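GRETDALE, March 13, 2020 – Skonon, a supplier of kitchen tools and tableware to independent stores, today announced that it will open a distribution center in Plerkthorpe and move all of its domestic order fulfillment to the new site. The center will serve the company's retail accounts directly and will replace the two leased warehouses in Gretdale from which Skonon has shipped since its founding.

The Plerkthorpe building covers 36,000 square feet on a single floor and includes receiving docks, a packing hall, a returns area and a small showroom for trade customers. Skonon signed the lease in February. Shelving and office work are under way, and the company will transfer inventory in stages so that open orders continue to ship without interruption.

Under the new arrangement, the minimum opening order for independent retailers will be reduced to $200. Reorders will carry no minimum. Retailers will also be able to combine items from every Skonon product family in one shipment, a change that store owners have requested for several years. Until now, cooking utensils and tableware have been stored separately and invoiced separately, and customers ordering from both groups have received two deliveries and paid two freight charges.

"Our retail partners run small stores with limited back rooms, and they need to order what they can sell in a month," the company said in a statement. "The Plerkthorpe center lets us pick smaller quantities at a fair cost and send them out together."
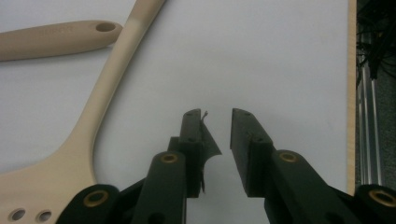
Skonon currently lists 1155 items in its trade catalog, including turners, ladles, serving spoons, mixing bowls, storage jars and table linens. The full catalog will be available from Plerkthorpe once the transfer is complete. Items that were previously sold only in case packs of 12 will be offered in packs of four, and selected utensils will be sold singly for stores that wish to replace display pieces.

The company will introduce the Liew collection as the first product line to ship exclusively from the new center. Liew is a group of everyday cooking and serving tools intended for customers who are furnishing a first kitchen or replacing worn pieces one at a time. Each tool will carry a hang tag with care instructions and a product number that retailers can use when reordering. Samples will be sent on request to stores with an active trade account.

Skonon has also revised its returns policy for trade customers. Damaged goods may be reported through the online account page within 30 days of delivery, and credit will be issued once a photograph and the packing slip number have been received. Stores will no longer be required to ship low-value damaged items back to the warehouse. Unopened seasonal merchandise may be exchanged once per calendar year for other items of equal value, less freight.

Employees at the Gretdale warehouses have been offered positions in Plerkthorpe at their current rate of pay. The sales, design and customer service departments will remain at the Gretdale headquarters, and telephone numbers and mailing addresses for those departments are unchanged. Invoices should continue to be sent to the Gretdale address.

Existing customers do not need to open a new account. Orders already placed will be filled from the location shown on the order confirmation, and account managers will contact each store before its shipments are moved to the new center.

**About Skonon**

Skonon designs and distributes kitchen tools, tableware and home linens for the independent retail trade. The company is privately held, has its headquarters in Gretdale and supplies 3000 stores.

**Media and trade inquiries**

Skonon Press Office, Gretdale. Product samples and high-resolution images of the Liew collection are available on request.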